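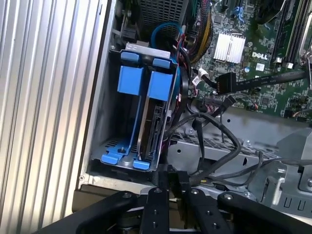 Figure 4.1 Inside a desktop tower at the Hiselstead open day. The drive cage, with its blue plastic caddies, is just ahead of the gripper.

Chapter 4
A Day at Hiselstead: Robots that Take Things Apart

If you ever get the chance to go to an open day at a robotics workshop, please go, even if it means an early bus and a soggy sandwich in the car park. I have been to a good many over the years and have come home from every one of them with a notebook full of scribbles, most of which I can still read. This chapter grew out of one such visit, made with a class of second-year students on 25/05/2022, to the recycling and disassembly workshop that Abou Zeid runs at Hiselstead, a short drive out of Cilovholm.

Our host for the morning was Bouchra El Khatib, who has the rare gift of explaining a thing to a crowd without making anybody in it feel slow. She began by asking the students how many of them had ever opened up a computer. A few hands went up (rather proudly, I thought). Then she asked how many had managed it without losing a screw, and most of the hands came down again.

Building a new machine, she told us, is kind work for a robot. The parts come in the same tray, facing the same way, and every one is clean. Old machines are another matter altogether. The workshop takes in up to 400 towers a month from schools and offices, and they arrive in whatever state their last owners left them. One has a drive in each bay and the next has a bay with nothing in it. Cables have been tucked, looped and re-routed by whoever was last in there with a screwdriver, and a robot that is reaching for a hard drive has to get past all of them without snagging a single one.

Look again at Figure 4.1 with that in mind. The cage holds a drive in its right-hand bay, with the connectors along its exposed edge, while the left bay appears to be empty. The blue handles are a nice clear target, and bright colours of this sort are a great help to a vision system. The black cables lying across the silver floor of the case are a much harder proposition. They bend and they overlap, and where one passes behind another it is no easy matter to say which is which. We will come back to this problem in Section 4.3, under the heading of deformable objects, and I promise it is more fun than it sounds!

After morning tea we were handed over to Doaa Samir, who looks after the gripper fingers and was very patient with our questions about them. It was she who gave us the phrase "reach, touch, think, pull", which my students were still chanting on the way home, and which gives this chapter its four main sections.

Before you read on, take a few minutes with your notebook and jot down your thoughts on the following.

Which parts in Figure 4.1 would you expect to keep their shape when pushed, and which would not?

If you were taking out the drive by hand, what would you do first, and how would your fingers know it had been done?

Key terms: end effector, wrist camera, occlusion, deformable object, compliance

4.1 Reach: Finding a Path into a Crowded Case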